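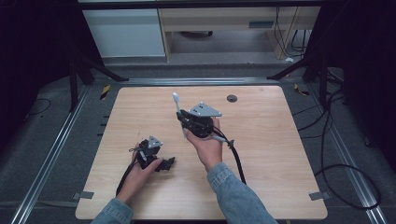 When does the water shutoff on the Gralstead line take place?
The shutoff is set for 14 March 2022, from 6 a.m. until the new valve has passed its pressure test.

Raltcombe Water Users' Association
Minutes of the regular meeting

1. Minutes of the January meeting
Approved as circulated, with one correction: the pipe diameter under item 4 should read 6 inches.

2. Gralstead line
The contractor, Udel, will replace the gate valve at the Odera Road junction. The line serves 296 connections. Flushing will follow at the two lower hydrants. Members asked for written notice to each household - agreed.

3. Meter replacement
Udel quoted for 400 meters. The quote excludes meter boxes and lids. Decision deferred until a second quote is received.
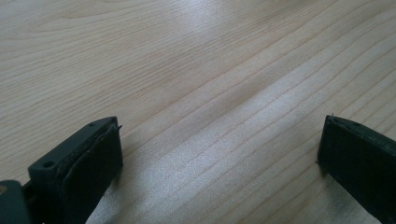 Light wood surface, grain running diagonally.

4. Leakage
Night flow at the Raltcombe reservoir remains above target. Loss is put at around 3 percent of supply. The Odera section will be tested first, then the Gralstead section. Results to be tabled at the next meeting.

5. Rates
No change to the standing charge. The late payment fee was discussed and left as is.

6. Other business
The access track to the reservoir needs gravel before the tanker can use it - price to be obtained.

Meeting closed at 8:40 p.m.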